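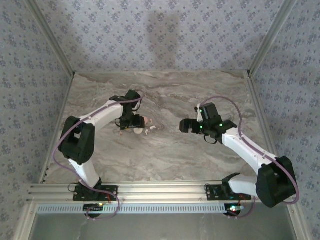
## The Pair at Plultthorpe

The quote from Kratochvíl ran to six pages and I had read it on the train, twice, looking for the place where they hid the money. Every quote has one. On this one it was page five, under the heading Consumables and Sundries, where fingers were priced by the set.

"You sell the fingers separately?" I said.

"They wear," said the man from Kratochvíl.

"How fast?"

"It depends on what they pick up."

I wrote that down. I had been sent to Plultthorpe by Sturow, who repair small electronics for people who'd sooner not buy new ones, and who had lately got it into their heads that the sorting bench could be run by a pair of arms. The managing director had seen a pair at a trade fair in May and come home glowing. He was a good man and he had never in his life asked what a thing cost to keep. That was my job. I'd done it for the label printer, the forklift and the coffee machine, and I had been right about two of them.

The arms stood on one rail over a marble-patterned top, nose to nose, like neighbours who had stopped talking. Behind them somebody had papered the walls with little blue flowers. My grandmother had something like it in her hallway. I looked at the flowers longer than I meant to, and then at the purple cables, and asked what a cable cost.

"Page five," he said.

There was an engineer at a desk behind us, a young woman in a grey cardigan, who had said hello and nothing since. She typed something. I moved my chair around to get a better view of the bench and put my notebook on my knee.

"What I need," I said, "is a number. How many cases will it open, check and close in an hour, on a bad day, with the lights half out and nobody from your office in the room?"

"On our own bench we've had 44 in an hour."

"With her sitting there?"

He looked at the engineer. The engineer looked at her screen.

"With supervision, yes."

"Then I'm buying two arms and a person," I said. "Where's the person on the quote?"

He laughed, because he thought I was being funny. I turned to page six, which was the warranty, and waited for him to finish.

Sturow had one woman on the sorting bench. She had been there since before I was hired, and she could tell a dead earbud from a live one while talking about her daughter's swimming. On her slow days she did 40 an hour. Her chair had cost us less than one set of fingers and we had replaced it once. I'd put all this in a memo before I left, and the managing director had written back a single line, which was that I should keep an open colour of mind. I think he meant frame. He dictates everything now, to a program he also bought at a trade fair.

"Would you like to see it handle one?" the man asked.

I said I would like to see it handle 20, but we could begin there.

He nodded to the engineer. She had a camera view up on the second monitor and turned it so that I could follow along without getting up. I took out my pen. I had a column for drops, a column for wrong calls and a column for times anyone touched the keyboard, and I had ruled them all the same width, to be fair.

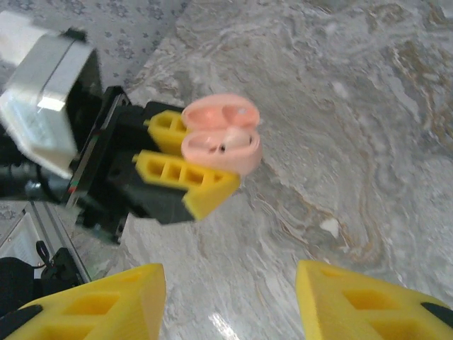 *Camera view from one arm, with the other holding the case open.*

I'll say this for it. I had expected to be bored or annoyed, and I was leaning forward. There was one white earbud in the case. I've held a lot of those cases and they are slippery little brutes, and I had never thought of them as a thing you could hold with so much attention.

"It's pretty," I said.

"Thank you," said the engineer. It was the first thing she'd said since hello.

"Where's the other earbud?"

"What do you mean?" said the man.

"There's one in there. They come in twos. If a customer sends us one, we have to write to them. Does it know that?"

The man began to say that the system was fully configurable. The engineer spoke over him.

"No," she said. "Not yet. It knows if a spot's empty. It doesn't know that empty is a problem."

I wrote that down as well, word for word, and put a box around it. Then I asked her what it would take. She thought about it properly, with her hand flat on the desk, and told me, and it was a good deal longer than the delivery date on page one. The man from Kratochvíl studied the blue flowers.

At lunch I rang Mirnitz, who lease the same sort of equipment and don't pretend to love it. They would do a trial. They would put the service visits in the price, and they would leave the fingers in too if I signed for the longer term. I said I wouldn't be signing for the longer term. They said they had assumed as much.

I drafted my note to the managing director on the train home. No purchase this year. A trial, leased, set up beside the present bench and not in place of it. Money put aside for fingers, cables and whatever else turned up on page five. I asked that the woman on the sorting bench be the one to keep the tally, and that she be paid more while she kept it.

He answered before my stop. He wanted to know what colour they came in.

I wrote back that the fingers were yellow, and that I'd get a price.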